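Laundry swap fills the back bedroom at Hellomow

By Maricruz Olvera, 23/04/2018

I went over to Hellomow for the spring laundry swap expecting to stay ten minutes and drop off a bag of towels. I stayed two hours and came home with a different bag of towels, plus a pillow I didn't need!

If you missed the earlier ones, the idea is simple. You bring clean bedding and clothes you're tired of, you take what you like, and whatever is left goes to the Elter Street shelter. This year's swap took in 1190 pieces, the most since it started (the sign-in sheet was six pages long, and I had to write in the margin).

The small bedroom was my favorite stop. Clothes go in the baskets, bedding goes on the bed, and you dig. I do love a good dig.
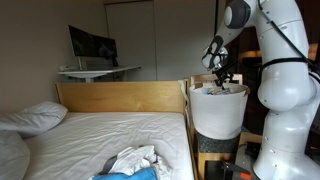

The clothes basket in the small bedroom, with reds, blues and yellows near the top.

Ana Costache was running that room and she has firm opinions about fitted sheets. Fold the corners into each other, lay it flat, then thirds, then thirds again. She showed me twice. I still got a lump, but a smaller lump than the one I make at home, so I'm calling it progress. She also says to shake out a duvet before you judge it, and to check the seams along the short ends, where the filling starts to leak. I'd never once looked there.

White sheets went fast, and so did anything for kids. Winter coats hardly moved, but it's April and I can't blame anybody.
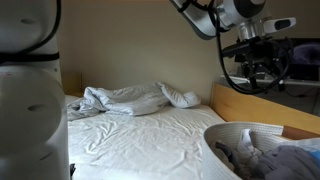

What happens next

The leftovers get sorted this week and the van goes out after that. Missed it? You can still leave clean bedding in the bin by the side door at Hellomow until the end of April. Bag it, please, and put the size on a piece of tape. Double duvets and twin sheets are what the shelter asks for most.

Comments (3)

rurik_p: Got a great quilt out of this. Are pillows okay in the bin or just sheets?

Maricruz Olvera: Pillows are fine if they're washed!

dee in the valley: tried the thirds thing. mine's a ball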